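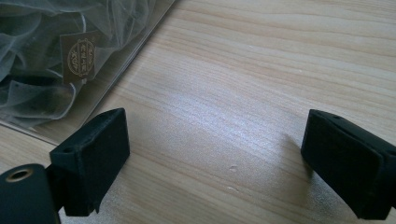 Quelle ouverture faut-il choisir pour une pince à main qui doit prendre des sachets souples ?

L'ouverture doit dépasser nettement la largeur du pli que vous voulez saisir, et pas celle du sachet entier. Un sachet mou se prend par un pli ou par un coin ; si vous choisissez la pince d'après la largeur totale, vous payez une course qui ne servira presque jamais, et vous perdez en finesse quand les doigts se ferment.

Forum Lornildale – Préhension et petits bras – Questions ouvertes

Question : Etero ou Tan pour des emballages en plastique transparent sur une table en bois ?
Posée par Itzel Becerra, 2022-01-10

Bonjour à toutes et à tous,

Je compare deux paires de doigts pour une pince que l'on tient à la main, avec une caméra montée dessus. Excusez d'avance mes fautes, le français est ma troisième langue.

La première paire est de la marque Etero, avec une face intérieure assez tendre. La deuxième vient de chez Tan, elle est plus dure et aussi plus mince au bout. Les deux se fixent avec les mêmes vis, donc le changement est rapide. Mon objet de travail est un sachet en plastique transparent, posé à plat, avec du tissu léger dedans. Le but est de le prendre, de le soulever et de le reposer plus loin sans le froisser trop.

Avec Etero, la prise est bonne quand j'arrive à faire un pli. Mais souvent les doigts glissent sur le plastique et je ferme dans le vide. Avec Tan je passe mieux sous le bord, par contre le sachet tourne dès qu'il est en l'air. J'ai prévu 400 essais par paire avant de décider et je ne voudrais pas les faire avec une mauvaise méthode.

Mes questions sont donc les suivantes :

1. Est-ce que la dureté de la face intérieure compte plus que la forme du bout ?

2. Est-ce que le reflet de la lampe sur la table peut gêner la caméra ? Entre les deux doigts j'ai une large tache claire, et le dessin du bois y disparaît en partie. 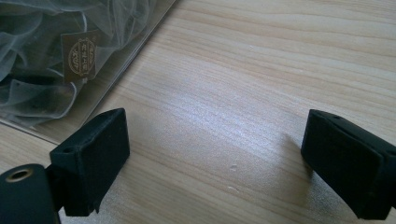
3. Faut-il prendre le sachet par le bord ou par le milieu ?

Je précise que je ne peux pas changer la table, mais la lampe oui. Merci pour votre patience.

Réponse 1 (acceptée par l'auteure de la question)
Petro Karpenko

Bonjour Itzel,

J'ai fait une comparaison semblable en février de l'année passée, avec les doigts Etero et une autre paire que j'ai vendue depuis. Je réponds dans l'ordre.

Pour la première question : la forme du bout décide si vous entrez sous le plastique, la face intérieure décide si vous le gardez. Ce sont deux moments différents du geste et il vaut mieux les noter séparément. Dans mon tableau j'avais une colonne « entrée » et une colonne « tenue ». Une paire peut être excellente dans l'une et médiocre dans l'autre, et si vous notez seulement réussi ou raté, vous ne verrez pas pourquoi. Ce que vous écrivez sur Tan me fait penser exactement à cela.

Si le sachet tourne en l'air, regardez aussi où se trouve le poids. Le tissu se rassemble d'un côté et le sachet pend de travers. Prenez plus près du tissu, sans le pincer lui-même.

Pour la lumière : oui, un reflet large peut gêner, surtout si vous voulez ensuite suivre le mouvement de la caméra à partir de l'image. Le logiciel cherche des détails sur la table, et dans une zone blanche il n'en trouve pas beaucoup. Le veinage d'un bois clair est déjà un motif peu contrasté. Je vous conseille de déplacer la lampe sur le côté, ou de mettre un papier calque devant, puis de baisser un peu l'exposition. Bloquez l'exposition en manuel, sinon elle change chaque fois que les doigts noirs se rapprochent et vos deux séries ne seront plus comparables.

Pour la troisième question, je prends par le bord quand le sachet est bien plat, et par le milieu quand le contenu fait une bosse.

Une dernière chose : ne faites pas toute la série Etero puis toute la série Tan. La main apprend, et la deuxième paire profite de l'entraînement de la première. Alternez par petits blocs, en essuyant les faces à chaque changement.

Réponse 2
joser_atelier

Moi j'ai acheté les doigts Joser et je n'ai plus de problème. Un peu chers mais ça tient bien. Pour la lampe aucune idée, je travaille près de la fenêtre.

Commentaire d'Itzel Becerra sur la réponse 1

Merci beaucoup Petro. J'ai refait ma feuille avec les deux colonnes et je vais alterner les paires. Pour le papier calque, est-ce que vous le mettez directement contre la lampe ou à une certaine distance ?

Commentaire de Petro Karpenko

À distance – plus il est loin de la lampe, plus la lumière devient douce. Et contre une lampe chaude, le papier jaunit.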